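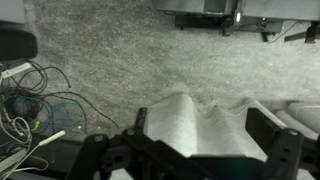 Gripper, white cloth and cables on the carpet.

Workshop notebook, match analysis room, Sestholm
April, entry opened 8:45 a.m.

Purpose of this entry: to record the state of the set-piece review before the home match against Dalen, and to set out the corrections made to the corner-kick file. Colleagues on the coaching side should read the section on second balls before using any of the clips.

The club has gone into the last part of the season with a weak record at defensive corners. The coaching staff asked for a review of all corners faced in league play, with attention to the near-post zone and to the player left free at the edge of the area. The working file is number 3202 in the shared folder. Earlier copies should be treated as withdrawn.

Corrections to the file

Eight corners had been entered under the wrong side of the field. The error came from the change of ends at halftime, which the Zemico tagging sheet does not handle unless the operator resets it by hand. All eight have been moved. The operator's note at the top of the sheet now reads "reset at the break" in capital letters.

Short corners were previously logged as open play if the second pass left the corner quadrant. They are now kept as corners until the ball is cleared or ten seconds have passed. Marit Forsberg proposed this rule and it has been adopted for the rest of the season. The older matches have been tagged again to match, except the cup tie, where the recording begins after kickoff and the clock is unreliable.

Second balls

The first header is not where most of the trouble lies. The team wins a fair share of first contacts, including against taller opponents. The difficulty follows after the clearance, when the back line steps out at different speeds and the far-side full back remains on the six-yard line. Two of the goals conceded at this end of the table came from that situation, and in both the scorer was onside by a wide margin.

The suggested change is modest. The player at the near post gives the call, and the whole line moves on that call or does not move. The goalkeeper has asked to give it himself. This was discussed at some length and left open — the coaching staff will decide after training.

Dalen

They prefer the inswinging delivery from the left and place two players close to the goalkeeper. The outswinger from the right is aimed deeper, toward the penalty spot. Their short routine appeared only in the second half of matches in which they were behind. Clips are in order of importance, not by date. The complete reel runs to around 45 minutes and is too long for the players' meeting. A shorter one is to be cut.

Equipment and files

The Cuver drive is nearly full. A further 500 gigabytes has been requested. Until it arrives, training footage from before the winter break is to be moved to the old drive and labeled by month. Please do not delete the wide-angle recordings, even where the picture is poor. They are the only ones that show the back line as a whole.

Outstanding

Cut the short Dalen reel. M.F. to check the order.
Ask the coaching staff for a decision on the call.
Confirm the start time of the players' meeting.
Throw-ins in the final third have not been started. They will go in a separate file.

Entry closed 5:45 p.m.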